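Tables, wobbles and rings: what I've learned from furnishing a house second-hand

When we moved to Wallcombe we had two mattresses, a kettle and a lot of optimism. Everything else has come from house clearances, the charity barn on the Nokstead road and one very good skip. I've ended up with a soft spot for plain little tables, the sort people give away because there's a ring on the top or a leg that rocks, and most of them only want an evening's attention. So this page is all my table tips in one place, as I keep typing them out in emails to my sister-in-law!

Before you hand over any money

Put both palms flat on the top and lean, first one way and then the other. A bit of rocking can be a short foot or an uneven floor, so shuffle the table round a quarter turn and try again. If the rock stays in the same corner of the room, it's the floor, and you can stop worrying about the table.

Then get down on your knees and look underneath (I take a small torch and I don't care who sees me). You want to know how the legs are held on. Bolts that you can get a spanner to are lovely. Wood screws straight into thin board are less lovely, and if the holes have gone crumbly you'll be doing the matchstick trick further down the page.

Have a sniff as well. Smoke and damp both get into bare wood on the underside and they take ages to shift. I once spent most of June airing a sewing table in the porch and it still smelt like a cellar when it rained.

Cleaning a pale wood top

Pale tops show everything, tea most of all. Start gently with a soft cloth wrung out in warm water with a tiny squirt of washing-up liquid, wipe along the grain, then go straight over it with a dry cloth. Don't leave a puddle sitting while you answer the door. I have done this and I have the bubble to prove it.

For a white ring on a varnished top, try a smear of plain mayonnaise left on for a couple of hours. It sounds daft and it doesn't work every time, but it has rescued a bedside table and a plant stand for me. Dark rings are a different thing altogether, as the water has got down into the wood, and you'll usually be looking at sanding.

Go carefully with sandpaper if you think the top might be veneered. Look at the edge: if the grain on the face doesn't carry on over the side, assume veneer and use the finest paper you have, by hand, with a light touch. An electric sander will go through it before you've finished your sentence.

Moving a table without wrecking it

Lift, never drag. Dragging puts all the strain on the leg joints, and it's how most of my wobbly bargains got wobbly. If you're tipping a table to get at the legs, put an old blanket down first and lower the long edge on to it slowly, with somebody steadying the far end.

For doorways, turn the table on its side and feed two legs through first, then swing it round so the others follow. Tape a sock over each foot if you've just painted the skirting.

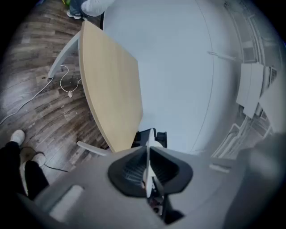
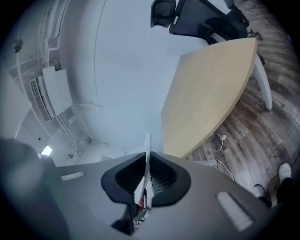 Tightening up metal legs

Metal legs are sturdy but they do work loose. Go round all the bolts finger-tight first and only then get the spanner out, doing a little on each in turn. If you crank the first one right up before you touch the others, the leg sits slightly skewed and you'll never get it to stand square.

Where a screw just spins in its hole, take it out, dip a couple of wooden matchsticks (heads off, please) in wood glue, pack them in and snap them flush. Leave it overnight before the screw goes back. My neighbour Mingxuan Wan uses a sliver of golf tee for bigger holes and swears it's stronger, and seeing as his workbench has survived 19 years of him hitting it, I'm inclined to listen.

Check the plastic feet too. They split without you noticing and then you get bare metal scraping on the floor. You can buy new ones by the bag in the hardware shop in Murklow, but measure across the outside of the leg before you go. I came home with 8 lovely black caps that fitted nothing in the house.

The last bit of wobble

If everything's tight and it still rocks, it's probably a short leg. Slide bits of card under the foot until the table is steady, then take the card out and cut a felt pad to the same thickness. Felt squashes down over the first five days or so of use, so go a shade thicker than you think you need.

Please don't saw the other legs to match. My dad did that to a coffee table when I was small, and by teatime it was a very low coffee table.

Keeping it nice

Coasters, obviously, though I've given up on getting anyone else here to use them. What has helped more is moving the table out of the full sun. Pale wood goes yellow near a window, and it goes yellow round whatever you leave standing on it, so shift your lamps and fruit bowls about now and then.

If the top is oiled, give it a thin fresh coat twice a year and wipe off every bit that hasn't soaked in after twenty minutes. Spread the oily rags out flat outdoors to dry before you bin them. Scrunched up in a heap they can heat up and catch fire, which I didn't know until somebody at the tip told me off.

Next time I'll do chairs, as I've got a pair in the hall with no seats in them and I'm running out of excuses.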